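1/ Notes on how we label failures in the Sulla cloth-handling set. Method first, then the one result I trust so far. Thread dated Aug 31, 2026.

2/ The task is garment handling on a flat table with two arms. An operator guides both arms, we record the demonstration, and a policy is trained on the recordings. The usual practice is to mark each recording as good or bad. We wanted to know if that throws away too much.

3/ It does. One label per recording treats a late slip on the second corner the same as a missed first grasp. Those two have different causes and the policy should learn different things from them.

4/ So we label by phase: approach, close, lift, spread, release. Each phase gets its own mark. A recording can fail at spread and still give the policy a clean approach and close.

5/ The set has 1550 recordings, split between the Toledo bench and the Starham bench. Same task list at both. Cloth comes from a mixed box and is logged by weight and stretch - colour is not used as a label.

6/ Views differ a lot in what they can tell you about a phase. A wrist view and a view from over the table:

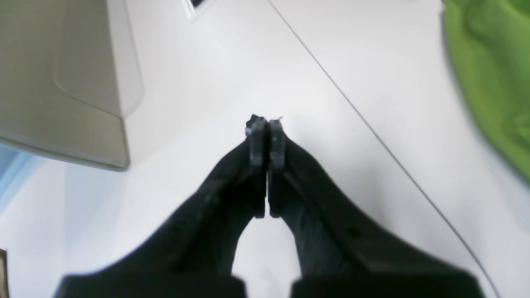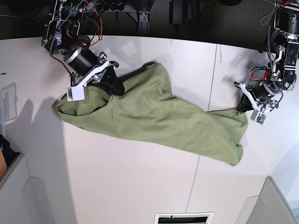

7/ Can the phase marks be made from the wrist views alone?
Only for approach and close. Lift and spread depend on where the rest of the cloth is, and a wrist view rarely holds enough of it. We mark those two from the overhead view and use the wrist view as a check.

8/ The close phase needed the tightest rule. Fingers meeting is not a grasp. The mark is given only if the cloth follows the fingers for the first part of the lift. Before that rule, people marking the same recording disagreed mostly at this step.

9/ Spread was harder to define than expected. We tried a flatness score and dropped it. Thick seams and collars read as folds, so a well-spread shirt scored worse than a badly spread towel. The current rule uses the distance between held corners against the width of the cloth.

10/ Result. We trained 2 policies with the same settings. One saw only recordings marked good from start to finish. The other saw every phase marked good, including those from recordings that failed later on.

11/ The second policy reached the spread phase more often at both benches. The gain is almost all in the close phase. Release did not change, and I would not expect it to: few failed recordings get that far, so the extra data there is thin.

12/ Known weak point: phases cut from failed recordings may carry the start of the failure. A grasp that passes the close rule can still be too near the edge. We now drop the last 9 steps before a failed phase. That number was picked by hand and has not been tuned.

13/ Second weak point: the Plustix finger covers were changed at Starham partway through collection. Grip on thin cloth differs between old and new covers. The cover type is in the log, but the training code does not read it yet.

14/ Cost of marking: phase marks take longer than a single label. The close rule takes most of that time, as the marker has to step back and forth between close and lift. A shortcut key for that jump helped more than any change to the written guide.

15/ Next is a repeat with operators who had no part in writing the rules. If their marks drift from ours on spread, the corner distance rule goes back for another round. The March batch will be marked again from scratch either way.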